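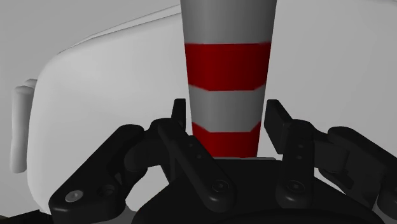
Page last changed: 2019-01-10

Luvstead: questions we get asked a lot

Welcome, and thank you for stopping by! Most of what follows started out as email from people who had just installed Luvstead and were wondering why their arm was doing something odd, so if your question sounds a little like one of these, you're in good company. The install guide and the settings list have their own pages, and this one is for everything that falls in between.

What is Luvstead for?

It's the software we use to plan and test pick-and-place motions in simulation. You give it a room, an arm and an object, and it works out how to get the fingers around the object, close them, lift, and carry the thing somewhere else. We like kitchens and other household rooms, partly for the variety and partly (we admit it) for the fun of setting them up.

There are three main pieces and you will meet their names in the logs. Girden loads the room and keeps track of where everything is. Skorwood plans the path. Whitlock runs the control loop once the arm is moving, and it has the last word on when the fingers close.

Why does the gripper stop with its fingers on either side of the object and just sit there?

This is the question we get most, and nine times out of ten nothing is broken. Whitlock holds at what we call the straddle pose, fingers open, one pad on each side, until the estimate of the object's position has settled. If the estimate keeps jumping, it keeps waiting. Open the log and look for lines that say "pose not settled". If you see a long run of them, try raising settle_tolerance a little, and please do it in small steps, because a loose value will have the pads closing on a spot the object isn't in.

If the log has no such lines, then check that your finger links have collision shapes. A missing shape on one finger makes Whitlock think that side has endless clearance, and it will wait very politely for a contact check that can't ever pass.

Do stripes and bands on an object confuse the pose estimate?

They can, yes. A round, striped object looks much the same from a lot of angles, so the estimator may be quite sure about where the axis is and have no real idea about the spin around it. For a plain two-finger grasp you usually don't care about the spin, and you can tell Girden so by marking the object as symmetric about its long axis. The estimate then settles much sooner. If the stripes run on a diagonal they do carry some information about spin, but only if your camera sees enough of the object's length, and a close wrist view often won't.

Tapered shapes deserve a word too. Pads closing on a taper want to slide toward the narrow end, so we ask Skorwood for a grasp a bit farther up than you might pick by eye. The setting is grasp_offset, and it's measured along the object's axis.

My object swings or tilts after the lift. Is that a planner bug?

Probably it's the friction values. The planner assumes the object stays put relative to the fingers, and if the physics side lets it rotate between the pads, the two will slowly disagree. Turn on carry_tracking, which makes Girden read the object's real pose on every step and hand it back to Skorwood before the place motion is planned. It costs a little time per step and we think it's well worth it for anything long and thin.
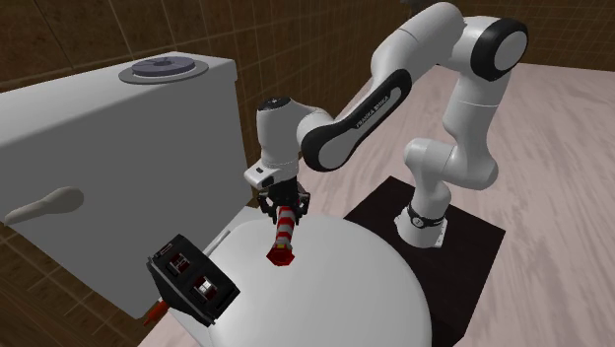
Eino Räsänen wrote to tell us that carry tracking fixed his tilted placements but made Skorwood replan so often that the arm stuttered all the way down, and he wondered whether there was a middle setting. There is now, and thank you, Eino! Set replan_angle to the tilt, in degrees, that you're willing to ignore. We leave ours at 2 for slender objects and 7 for chunky ones.

Can Skorwood plan around furniture and appliances?

Yes, as long as they're in the Girden file as solid bodies. Curved tabletops are the usual trouble spot. If a round table is loaded as a box, the planner believes in corners that aren't there and takes a long way around them, so use the cylinder shape or a proper mesh. Handles are worth modeling separately from their doors for much the same reason.

How long does the full test run take?

There are 172 test rooms in the current set, and on our office machine they finish in around 48 minutes with rendering off. Turning rendering on makes it a good deal slower. If you've only touched Whitlock, run the grasp group alone and save the rest for before you send us a patch.

Will settings tuned in simulation carry over to a real arm?

Some of them will. Path settings from Skorwood have traveled well for us. Anything to do with contact, friction or settling should be treated as a first guess, and started slowly, with your hand near the stop button.

Where do I send a bug?

Use the form on the contact page, and attach the Girden file along with the log. We can usually rerun your case the same afternoon if we have both.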